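Call for participants: fault review of a two-arm table cell, Westmont

Diltance is looking for people to take part in a paid review of a fault in one of our robot cells. We want operators, maintenance technicians and students who have worked beside small robot arms. You do not need a degree, and you do not need to write code.

The cell does small handling work on a table: cards, plastic boxes, toy blocks, a case of poker chips. The two arms share the same floor, and most of the tasks bring the grippers near to each other in the middle.
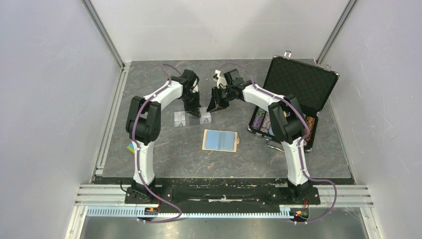
The cell at Westmont, both arms over the work floor.

In October the right arm did not stop when the left arm reported a grip error. It continued its move and pushed against the other gripper for 2 seconds, until the operator used the stop button. Her hand was already inside the enclosure, as she wanted to pick up a dropped card. She was not hurt, but she could have been, and we treat it in this way.

We went through the logs of 121 runs and found the same late stop in two of them. The supplier of the controller, Dufour, has changed the software. We are still not satisfied with our own part -- the rule for when a person may reach in was written on one page and every shift understood it differently.

What you will do

You will come for two sessions at our Westmont workshop. In the first one you watch recordings of the arms at work and say at which moment you would stop them. In the second one you stand at the cell, outside a closed guard, and use the stop button yourself while we introduce small faults. The card task is used most, because a slipping card is the error we had that day. 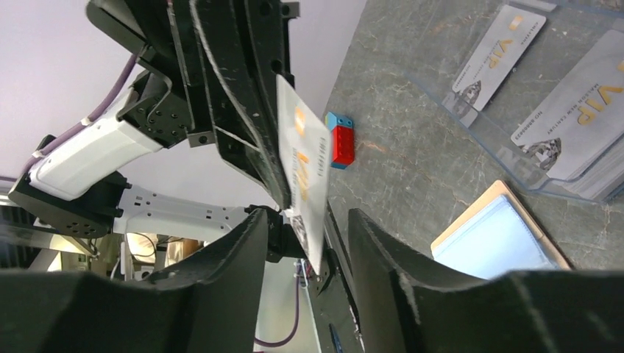 I pressed stop much later than I believed I did, wrote Kutuvow after our trial session, and I would not have known it without seeing the times on paper. Please show the times to everybody, also to the ones who were fast.

We will follow this advice. Each participant receives their own times, and no employer will get them from us.

Who can apply

We have 20 places. You must be 18 or older and able to stand for one hour. Please tell us if you have trouble distinguishing colours, so that we can adjust the signal lamps for you. Travel inside the city is paid, and lunch is included.

To apply, send a short letter to the Diltance front desk with "fault review" in the subject line. Say which machines you have worked with and if you have ever had to stop one in a hurry. Applications close on 10 April 2023. We answer every letter, but it can take some time.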